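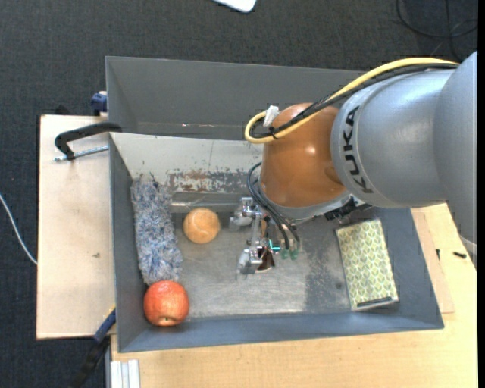

KUKA arm over the metal bin, with a duster, a ball, an apple and a box in it

Robot picking at our warehouse, what happens to the pickers?
Posted by Revathi Hegde, 19 May 2024

I work in returns at a warehouse in Medunville. There are 33 of us on two shifts. Management says an arm will start picking mixed items out of bins in September and that "roles will be adjusted." Has anyone been through this? Should I be looking for another job?

Elvira Yupanqui
We got one at Bedoya two years ago. No layoffs on my shift, but they stopped replacing people who left. I went from picking to clearing faults and refilling bins. Less walking, more standing in one spot, and my back noticed. The arm did fine with boxes. Soft stuff was harder and we still did a lot of it by hand. Ask these in writing: does your pay grade change, who gets trained, and is the training on paid time. Ours was 40 hours, paid, but only for people who signed up early. My rate didn't go up until I asked for it.

Nelly Lozano
depends on the company. my cousin's place got one and it sat there for months

Elsa Sjöberg
Agree with Elvira on the training. Also ask if your pick targets stay the same once the arm takes the easy items. Ours did, and everyone's numbers dropped because we were left with the awkward ones. It took a grievance to get that fixed.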